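What the Children Outgrow

The box in Seija Niskanen's hall closet in Ponce has been there for seven years. It holds three sizes of snowsuit, a stack of undershirts and a pair of corduroy overalls that belonged to her brother before they belonged to her son. Every November she pulls it out, goes through it at the kitchen table and puts most of it back.

"I know what I'm supposed to do with it," she says. "I'm supposed to pass it on. I passed on the stroller in one afternoon. The clothes are different."

Children's clothing has always moved from one owner to the next. A baby can go through several sizes in a year, and a shirt that was worn for ten weeks is still a good shirt. For a long time the path was short: older sister to younger sister, then to a cousin, then to a neighbor. Families are smaller now and live farther apart, and the cousin may be two time zones away. So the clothes go to swap groups and resale shops, or they go into a box.

In Dasthorpe, a town two hours north of Ponce, the path has been made short again. Grímur Grímsdóttir started a clothing exchange called Trolanow in the back half of a former shoe store. Families bring in what no longer fits and take home what does. No money changes hands and there is no point system. Last year 3374 pieces went out the door.

The hard part, Grímsdóttir says, is getting people to bring things at the right time. Most parents wait until a drawer won't close. By then the winter coats are arriving in spring and the swimsuits in the fall, and everything has to be stored for half a year before anyone wants it. Trolanow rents a dry basement for that purpose, and the rent is its largest cost.

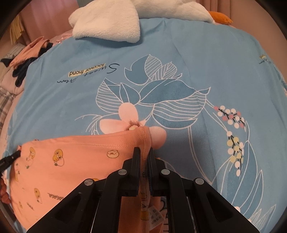
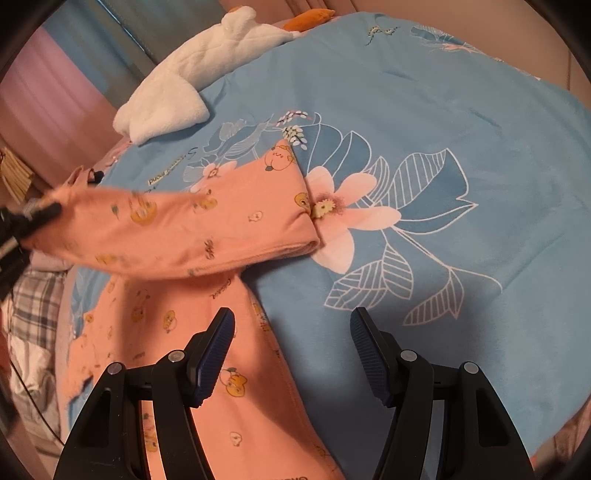
The exchange asks families to sort at home before they come. A kitchen table will do, but many parents prefer a bed, which gives them room to spread things flat and is the right height for a tired back. Grímsdóttir tells them to take one piece at a time and check the cuffs first, then the knees, then the neckline. A plain spread makes the job easier, though a pink top shows up well enough against a light blue duvet. Anything with a hole bigger than a pea goes in the mending pile. Anything with a stuck zipper goes there too.

Stains are a separate matter. Grímsdóttir accepts them on play clothes and turns them down on everything else. She washes what comes in doubtful with Plinomar, an unscented soap powder made in town, and soaks it for 40 minutes before she decides. Tomato sauce usually comes out. Banana, once it has been through a dryer, almost never does.

Prints date faster than solid colors. A striped shirt can pass through five families, while a shirt with last year's movie on it may sit on the shelf, however little it was worn. Children have firm views on this by the age of four. Grímsdóttir keeps a rack at their height so they can do their own choosing, and she has learned not to argue for the brown cardigan.

Not everything that comes in stays. Twice in the past year a mother has called the next morning to ask for something back. Both times it was still there – once a yellow hat, once a sleeper with the feet cut off. Grímsdóttir now holds every bag in the back room for 20 days before she opens it. She didn't announce the rule as a kindness. It is printed on the sign by the door, under the opening hours.

Niskanen drove up to see the place last winter and took two of the snowsuits with her. The smaller one was gone before she had finished her coffee, zipped onto a boy whose mother had walked over in the snow. She gave the mother the matching mittens out of her coat pocket.

The overalls are still in the hall closet. Her brother's wife is expecting in the spring, and Niskanen has replaced one of the buttons.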